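Bimanual tidy-up task: vary the start layout or keep it fixed?
Posted in Data collection, February

Trollenow
I'm recording teleoperated examples on a two-arm tabletop setup. The task is to put small stationery items into containers. So far I have 63 episodes, all with the containers in nearly the same place. The policy trained on them does fine until a container moves by a few centimeters, then the gripper closes beside it. Target is 200 episodes. Do I throw out the 63 and start over, or keep going and add variation from here? Current layout is below. 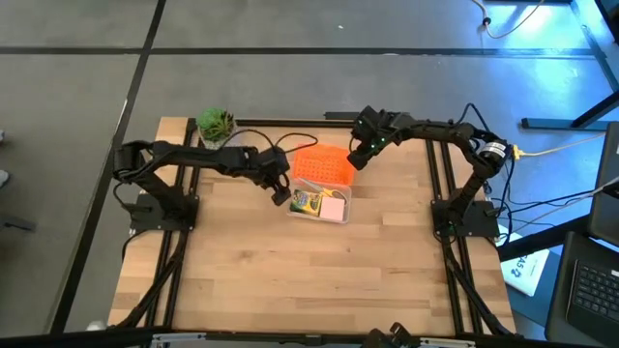

Overhead view, both arms reaching in. Orange basket behind, clear container in front with crayons, sticky notes and scissors.

Both arms are driven by one operator. Camera pose has not changed between sessions.

Florian Gautier
Keep the 63. They still teach the grasp. For the remaining episodes, move the containers before every recording, and rotate them as well as shifting them. Yours touch each other – record plenty with a gap between them too, or the policy may treat the pair as one object.

Two more points. Decide the order of items and stick to it. If scissors go first in one episode and last in the next, the model gets conflicting targets for the same view. Also hold out 28 layouts that never appear in training. Without those you are only measuring recall of positions it has seen.

Log the start pose of both arms with each episode. I lost a batch to a drifting home position and only found it in the joint plots.

Brenholm
200 is too few. Get more.

Pelupessy
Depends on the model. I would train at 100 and look at the failures before recording the rest. Three of my worst sessions were bad demos, long pauses mostly. Trim those first.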